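Home About Recipes House Stuff Archive Contact

Okay, so I've been promising a kitchen post since February and I keep putting it off, mostly because I had this idea that I'd wait until the kitchen looked nice. It does not look nice. I'm writing the post anyway!

The big topic for me lately is trash. When you cook as much as I do you make a ridiculous amount of it, and for years we had one big can by the back door, on the far side of the room from where I chop anything. So every onion skin and every granola bar wrapper got parked on the counter "for a minute" and was still there at bedtime. I'd wipe around it. I'm not proud.

What finally got me moving was a post over on Skininari (if you don't read it, go, the archives go back forever) where she talked about cleaning up by stations. One spot for each kind of mess, right where the mess happens. I read the whole thing standing at the stove and burned a grilled cheese.

So now there's a little round bin next to the island. I looked at a fancy one at Henao with a lid that closes itself — 50 dollars, for a thing that holds old tissues — and put it right back on the shelf. The one I went with came from Kolteo for 5 bucks. No lid, no pedal, you just drop stuff in as you walk past. It fills up fast, so I empty it every night after the dishes, and I've gotten weirdly attached to that part of the evening. I put the kettle on, dump the bin, wipe the rim and go sit down.

The counter is still a work in progress. It collects things. Cardboard I'm sure I'll need, whatever came out of somebody's pockets, the stuff that belongs upstairs and never makes the trip. I tried setting a timer for 18 minutes and clearing the whole top before dinner, and it worked great for maybe a week, and then we had company and I lost the habit. I'm starting again tonight, I swear.

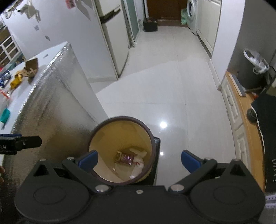
Snack wrapper and a tissue in the little bin, island on the left, fridge in the back.

A few of you asked about the silver quilted panel on the side of the island. Yes, it's staying! I love how it bounces the light around in the late afternoon, and it makes me laugh when I come in half asleep for coffee. My sister-in-law in Geltness thinks it looks like a spaceship and I've decided to take that as a compliment.

Next up is the wall of papers, which needs a serious sort. I think half of those are older than the fridge. If you have a system for school notices and coupons that doesn't involve buying another binder, please leave it in the comments, I'm all ears.

Filed under: Kitchen, Tidying Up, Small Wins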